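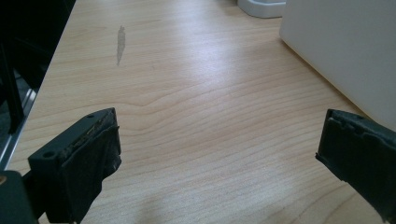
手持夹爪采数据这件事，我断断续续做到现在，笔记散在几个文件里，有的记在仓库的 README，有的记在标定脚本的注释里。最近把 Prarnwood 这一批重新跑了一遍，顺手整理成一篇，主要给自己查，也给接手的人看。机械臂端的部署只写跟采集有关的部分，训练代码以后另开一篇。

先交代配置。采集端是一把手持平行夹爪，两根手指，相机固定在手腕位置朝指尖看，手指从画面下方两侧进来。人握着它做任务，录下图像、惯性数据和开合宽度，离线算出轨迹，再拿去训练策略。机械臂末端装同样几何的手指和同样的相机，两边看到的东西尽量一致。采集软件用的是我们内部的 Vakska，数据转换和训练脚本放在 Apaza 仓库。遥操作那一套没有拆，后面会讲什么时候还要用它。

任务是桌面拾放：把小件从桌面一处拿起，放到另一处指定位置，松开，退回。看着简单，用来检查整条流水线很合适。抓不准、放不平、退回的时候带倒东西，每一种失败都能在数据里找到对应的来源。

一、先录空爪

每次开机后第一段录像不做任务。夹爪张到最大，悬在桌面上方，保持 2 秒，然后慢慢合拢，再张开，重复几次。这段不进训练集，只用来做三件事：确认开合宽度的零点和最大值，确认手指在画面里的位置跟上次一样，确认曝光没有跳。

宽度零点容易漂。我们的宽度是从图像里估的，手指上的特征点位置换算成指距。指垫换过、手指螺丝松过、相机拆下来擦过，换算关系就变了。早期我图省事，一份标定用了很久，结果策略在机械臂上合爪总是差一点，夹起来的东西会滑。查了很长时间策略，最后发现训练数据里“完全闭合”对应的数值比真实值大了 2 毫米。策略很忠实地学会了不夹紧。

从那以后空爪段就写进了流程，Vakska 里做成强制步骤，没有录就不允许开始新的会话。Leif Norðdahl 嫌这一步烦，他提过一个在会话末尾自动补标定的方案，我没有采纳。末尾补的问题在于，如果零点在会话中途变了，你知道它变了，但不知道从哪一段开始变的，整个会话都得人工过一遍。现在的做法是开头录一次，结尾再录一次，两次比较，差值超过阈值就整体标红。

二、指垫

指垫是耗材，这一点应该在采购的时候就想清楚。反复夹持之后，内侧的垫面会磨，上沿最先起毛，接着会沾上灰和碎屑。它对采集的影响有两方面。

力学上，人手会补偿。垫子摩擦力下降，握夹爪的人会不自觉地多捏一点，或者换一个角度下去，动作照样成功。数据里看不出任何异常，成功率还是满的。但机械臂端如果装的是新垫，学到的动作会偏紧；如果装的是更旧的垫，同样的动作又夹不住。我的处理是两端同时换，换下来的成对装袋，袋子上写会话编号，出问题时可以装回去复现。

视觉上，手指在画面里占的面积不小，而且位置固定，网络很容易把它的外观当成可用信息。毛边长什么样，灰屑在哪一侧，都可能跟某个操作员或者某种物体绑在一起。Elif Naz Dursun 做过一个简单的检查：把画面里除手指以外的区域全部遮住，训练一个小分类器去猜会话编号。准确率高得让人不舒服。后来我们在训练时对手指区域单独做亮度和纹理扰动，同时把不同磨损程度的垫子有意分散到各个任务里。两件事一起做的，所以我没法说各自贡献多少。

Virex 的那批垫子我们用了一阵，尺寸稳定，但背胶在长时间采集后会往下蠕动，上沿位置跟手指顶面对不齐。现在装垫子之前用治具压一遍，放过夜再用。

三、桌面

桌面是被低估的变量。浅色木纹桌面有两个麻烦。

第一是反光。顶光打在浅色表面上会形成一片发白的区域，木纹在里面被冲淡，视觉里程计能跟的特征点也随之减少。更麻烦的是反光区域会随相机视角移动，它本身偶尔会被当成特征去跟踪，轨迹就被慢慢拖走。单看每一帧都没有问题，把一段轨迹画出来，会看到夹爪在静止时以很小的速度平移。

第二是木纹的方向性。纹理主要沿一个方向延伸时，垂直于纹理的位移估得准，沿纹理的位移估得差，类似光流里的孔径问题。我把同一段动作分别沿两个方向各录一遍，沿木纹方向的回环误差明显更大。只要画面里有弯曲的纹理、桌边、污渍这类能打破方向性的东西，情况就会好不少。所以我现在不擦桌上的旧痕迹。之前有一次大扫除，桌面擦得很干净，那天的轨迹丢失率反而上去了。

桌边的金属包边要单独说。它是很强的直线特征，对估计俯仰有帮助，同时会出现高光，曝光一变高光就断成几截。我在建图阶段会特意让夹爪从桌边慢慢扫过一次，到了做任务时则尽量不让它长时间占据画面。桌边以外往往是暗的，地面和椅腿那一片噪声大，自动曝光还会被它带着走。相机一偏向桌外，桌面立刻过曝。我们最后把曝光锁了，锁定值取桌面亮部不溢出的位置，暗处看不清就看不清，任务不在那里发生。

大块的白色物体也会干扰曝光和特征分布，摆在工作区远端问题不大，摆近了，画面有一大块没有纹理。原则是背景允许杂乱，允许每次不同，但不要让无纹理的面占满画面。背景里的东西我不做统一，统一了反而会让策略依赖它们。

四、人怎么拿

操作说明写得越短，执行得越好。我现在给新操作员的说明全文如下。

手腕保持放松，夹爪正对物体再下去，不要边下降边找角度。
接近时减速，合爪前停一下，能让画面里看清物体在两指之间。
合爪用匀速，不要弹。
放置时先接触，再松开，再退。
失败了就继续，把它救回来，不要重录。
另一只手不要进画面。

关于“失败了就继续”，有过争论。Leif 的意见是失败段会污染数据，模仿学习会把失败前的动作一起学进去。我的意见是恢复动作本身极其缺乏，操作员专门去演恢复动作又很假。折中的办法是保留整段，标注失败发生到开始恢复的区间，训练时把失败前的一小段权重降为零。标注工作量增加了，但在可接受范围内。

速度的问题更实际。人拿着夹爪做拾放，速度远高于机械臂能安全复现的速度。时间轴可以重采样，但动力学不能：快速甩过去的物体在夹爪里会转一个小角度，人看见了会在放置时补回来，慢速执行时没有这个转角，策略却仍然补一下，东西就放歪了。让操作员全程慢动作也不行，慢动作会引入大量微小停顿和手抖，策略会学到在物体上方犹豫。最后定的办法是正常速度录，但限制加速度，Vakska 里加了提示音，超过限值就响。响过的段不删，打标签。操作员适应得很快，练一会儿就基本不响了。

连续采集每 2 小时必须停。手累了以后，夹爪的俯仰角会慢慢往下掉，画面里手指的位置不变，但桌面的透视关系变了，物体在画面里的分布也跟着变。把俯仰角均值按时间画出来，是一条很规矩的下降曲线，比问人累不累可靠。

五、Prarnwood 这一批

这一批总共录了 106 段有效演示，同一张桌子，两名操作员，物体位置随机。随机位置由脚本给出，屏幕上显示桌面网格坐标，操作员照着摆。以前让人自己随便摆，事后画热力图，物体几乎全堆在惯用手一侧，远端角落是空的。人很难自己随机。

预处理的顺序如下，写给接手的人：

先用空爪段更新宽度标定。
再用建图段重建桌面地图，检查尺度，桌边长度跟卷尺量的对不上就停下来，不要往后走。
对每段演示做定位，丢失超过阈值的整段丢弃，不做插值修补。
对齐图像、惯性、宽度三路时间戳，宽度那一路有固定延迟，延迟值写在 Apaza 的配置里，换相机固件后必须重测。
裁掉头尾静止部分，但尾部要留下退回后的空爪画面，策略需要知道任务结束时是什么样子。

最后一条是吃过亏的。早先裁得太狠，松开物体就算结束，部署时策略放下物体之后不知道该干什么，有时候会重新把它夹起来。留下张开手指、面前只剩桌面的那一段之后，它学会了停。

空场景的画面还有另一个用途。桌上没有目标物的时候，策略应该保持不动，可是训练集里如果每一段都有物体，它在空桌面上就会输出任意动作，常见的是朝着桌上的深色痕迹下去，把那块痕迹当成东西夹。我们另外录了一组负样本，夹爪张开，在桌面上方缓慢移动，痕迹、反光、桌边都经过一遍，全程不合爪。加进去以后，误抓痕迹的情况少了很多，没有完全消失。剩下的那些多半发生在痕迹细长、走向又跟手指开口匹配的时候，原因我还没弄清。

六、遥操作还用在哪里

手持夹爪采得快，不占机械臂，缺点是不知道机械臂做不做得到。人的手腕可以轻松转到机械臂关节限位以外，或者转到奇异位形附近。我在离线阶段对每段轨迹做一次逆解检查，做不到的直接标出来，但检查只能告诉你几何上行不行，不能告诉你执行起来抖不抖。

所以每个新任务仍然先用遥操作录少量演示，目的有两个。一是确认工作空间和基座摆放，避免手持数据采完才发现机械臂够不到。二是给控制延迟做一份基准。手持数据里没有延迟，图像和动作天然同步；真实系统里，从图像到执行有一段时间差，如果不补偿，合爪总是晚。补偿量就是从遥操作数据里测出来的。

把两种数据混在一起训练我也试过。直接混，效果比单用手持数据差，策略在两种节奏之间来回切换，接近阶段尤其明显。加一个来源标记作为输入之后恢复正常，但没有好到值得多维护一条数据管线的程度。目前的做法是遥操作数据只用于标定和验证，不进训练。

七、没解决的

锁曝光之后，傍晚的数据整体偏暗，跟白天的不是一个分布，亮度增强能盖住一部分。Elif 建议加遮光帘和固定光源，我担心分布收得太窄，换个房间就不能用，暂时没有动。

指距估计在强反光下仍然会跳。深色手指本身还好，问题出在手指边缘跟发白的桌面交界处，边缘检测会往亮的一侧偏。临时措施是加中值滤波，代价是合爪瞬间被抹平一点。正经的办法是在夹爪上加编码器，线要重新走，外壳也要改，十月之前应该排不上。

还有标签命名的问题，Vakska 和 Apaza 对“失败段”的定义差一帧，一个包含起始帧，一个不包含。转换脚本里目前写死了偏移，注释在函数开头，改之前先读。

2024-04-08 补：结尾空爪段的比较阈值已经改成按指垫编号分别设置，旧会话需要重新跑一遍检查脚本，参数不用动。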